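The Table That Keeps Everything

On shared tables, stray mice and why the clutter in the middle of an office may be the best part of it

I've got a weakness for other people's desks. Put me in an unfamiliar office with ten minutes to wait and I won't look at my phone, I'll be reading the room: the mug with the highlighters in it, the cardigan that has clearly not gone home since winter, the plant someone is killing with kindness. It's nosy, I know. But I've been writing about interiors long enough to get away with calling it research.

What I'd never given much thought to was the shared table. Every workplace I've been in has one. It gets bought for meetings, it's the biggest and nicest piece of furniture in the building, and within a month it's holding whatever people had in their hands when they walked past.

I spent a good part of the spring thinking about these tables (it's been that sort of year) and it started at Tesevora, a small design office that puts together activity kits and printed bits and pieces for schools. They have 23 people on the payroll, though you'd rarely see more than half of them at once. I'd gone in April to talk to Fares Karaki about something else entirely, an article on lampshades that I never did finish, and we sat down at the end of a big, pale, curvy table and had to push things out of the way to make room for the tea.

"Sorry about the mess," said Fares.

It wasn't a mess, though! It was lovely. There were offcuts and samples, and a letter waiting for a stamp, and we both carried on our conversation while fiddling with something or other. I fiddled with a rubber band. Fares had a tape measure and kept pulling it out and letting it snap back, which would have driven me round the bend anywhere else. I came away with not one usable line on lampshades and about four pages of notes on the table.

The table had cost them 514 pounds, second-hand, from an insurance office that was closing down. Fares remembers the figure exactly because there'd been an argument over it. Edgars Koppel, who looks after the money as well as half the drawing, had wanted two cheap folding ones with the difference put towards a decent printer. They went back and forth for weeks. The curvy one won in the end because it was already in the van when Edgars came back from his holiday.

He's come round to it. He told me he likes the curve best, since you can't really sit at the head of a table like that, so the people who usually would have to find somewhere else to be important. I wrote that down and he looked slightly alarmed.

I went back in September to have another look, mainly to see whether the table had been tidied up after my fuss about it.

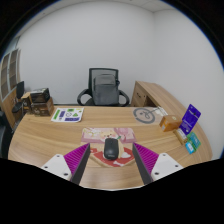
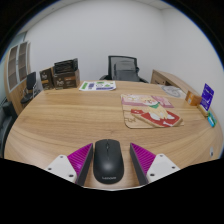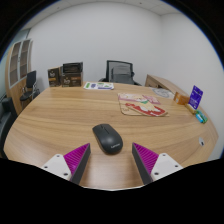
Photographs: Fares Karaki for Tesevora

So there you are, a table on an ordinary working day, and I'd like to start with the mouse. It's a plain black one with Lenovo on the back, the kind you'd walk past in a shop without slowing down. Every office table I've met has a mouse on it. Laptops come and go, people take their chargers with them as if they were the family silver, and the mouse stays put.

At Tesevora the table mouse has always been called Joker, because it goes with anything, like the card. The name belongs to the job and gets handed on. There was a Joker before I started visiting, one with a wobbly wheel that scrolled up when you wanted down, and Edgars says there was another before that with a cord so short you had to lean in to use it. You'll hear people say "is Joker free?" across the room without a flicker.

I asked a few friends whether their offices had anything like it and was swamped. One friend has a communal stapler with its own shelf. Another works somewhere with a pair of reading glasses, left behind by a client ages ago, that gets used by everybody over forty-five. My sister's place had a good pair of scissors on a string, and then one day only the string. I think we all need one or two things at work that belong to the table. You borrow them without asking and you put them down more or less where you found them, and it's a small relief after all those labelled yoghurts in the fridge.

Then there are the boxes. I love a box on a table. These are brown, with printing on the outside, and in the last photo one of them has its lid up. An open box is an invitation as far as I'm concerned, and I had to sit on my hands. Fares has a theory that you can tell how a project is going from the state of the packaging. Lids shut means it's either finished or it hasn't been started. Lids up, someone's in the thick of it.

I've tried this at home and there's something in it. There's been a box with its flaps up on our landing since we moved the bookcase, and I'm definitely still in the thick of that.

The printed sheet with the green and purple blocks is the sort of thing I'd have cleared away in my tidier days. Flat paper does get a raw deal on shared tables. People put cups on it. They write phone numbers on the corner, tear the corner off, and then the whole sheet lives on as a thing with a corner missing. Edgars has a rule about paper, the only rule he's ever got everyone to follow, and it's that you may move a sheet but not turn it over. If it's face up, it stays face up. He reckons more work has been lost to face-down paper than to computers crashing, and I believe him, having once spent a Sunday looking for a wallpaper quote that was under my own elbow.

And the pink and red piece with the cartoons on it! That's what my eye went to first. All that sensible wood, all that brown card and black plastic, and then a splash of pale pink. I've written before in these pages about giving a room one silly colour (I had some cross letters about the orange bath) and a table is no different. It makes the rest look as if it's been chosen.

I've also got to mention the grey backpack on the chair in the first picture, because it's sitting up so nicely against the backrest, like somebody waiting for a meeting to begin. Bags on chairs are a whole subject. In my first job you'd have been told off. Bags went under the desk, coats went on the hooks, and by five o'clock everyone had kicked their own sandwiches. I'm firmly in favour of the bag having a seat if there's a seat going spare. Mesh chairs with arms are particularly good at it, as the bag can't slump off sideways.

Of course, not every office is so relaxed. For the sake of fairness I went to see the people at Lokinia, a surveyors' practice on the second floor of a converted dairy, where they have a clear table policy and a laminated notice to go with it. Their table is gleaming. You could perform surgery on it. The office manager, who signs her emails simply Li, and whom everyone calls Li, including her own mother by all accounts, gave me a tour of the cupboards where things go instead. They're beautiful cupboards. I've rarely seen such labelling.

Li's argument is a strong one and I'll give it properly. If you leave things out, she says, the tidy people end up looking after the untidy people's belongings, and it's always the same ones who do it, and they're never thanked. She'd worked in a place where she went round every Friday with a crate. She's not going back to the crate. I couldn't think of an answer to that, and I still can't, quite. I went home and washed up several cups that weren't mine.

But I did notice that nobody was sitting at the Lokinia table. There were people all over the building, chatting on the stairs, two of them perched on a radiator with a drawing across their knees. The table had 21 chairs tucked in round it, according to the notice on the door, and they all stayed tucked in while I was there. When I mentioned it to Li she laughed and said it did feel a bit like sitting down in a shop window.

If you've got a big bare table at work and you'd like people to use it, my advice is to leave something on it. It needn't be much. A mouse, if you've got a spare. A box with the lid up, some paper with colour on it, something you can pick up and turn over in your fingers while another person is talking. Put them towards the back and leave the front edge clear for elbows. Wipe underneath now and then, obviously, I'm not an animal. And if you're the one who'd end up with the crate, get somebody else's name on the rota before you start.

Fares did offer to sell me the table, by the way. They may be moving to a smaller place and it won't go up the stairs. I measured our back room that evening, twice, and it would fit if we got rid of the sofa. We're discussing the sofa.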